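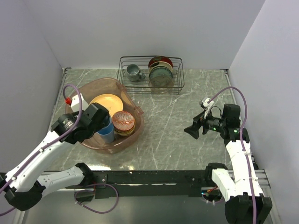
About Felgate

Felgate hires out tableware for small events and shared kitchens. Manju Tomar started the business with 12 place settings and one dish rack. The stock now stands at 1,000 pieces, sorted into 54 sets. Most are mixed on purpose – plain cups with patterned bowls, light plates with darker rims.

How returns are handled

Returned pieces go into a plastic basin in small loads. Cups and small plates may share a load. Mugs and upright plates are held in a wire rack. Each piece is checked at the rim and the base before it goes back to its set.
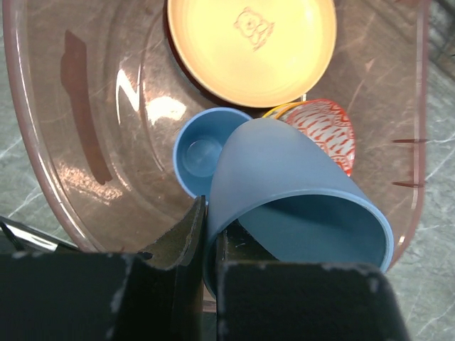 Light blue cups and a yellow plate with a bear outline, in the basin.

Rajkumari Maurya runs the returns bench and keeps the set list. Pieces with chips are withdrawn and replaced from spares. Where a pattern is no longer made, the nearest match in size is used and the list is amended.

Our ranges

Arnia covers plain cups and mugs. Pace covers bowls with printed bands or geometric patterns. Drasa is the plate range, with fruit and animal motifs, and has 19 designs. New designs are added each August.

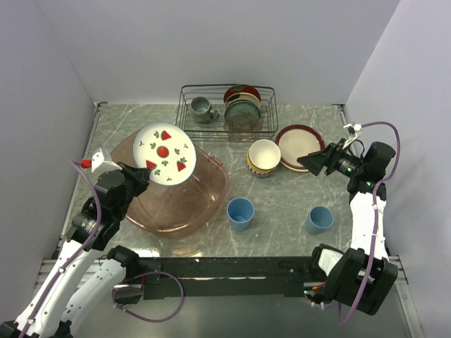 Ordering and collection

Sets are booked by range name and number of settings. Collection is from the side door until 4 p.m. Pieces may be returned unwashed – scrape off food first and stack plates by size.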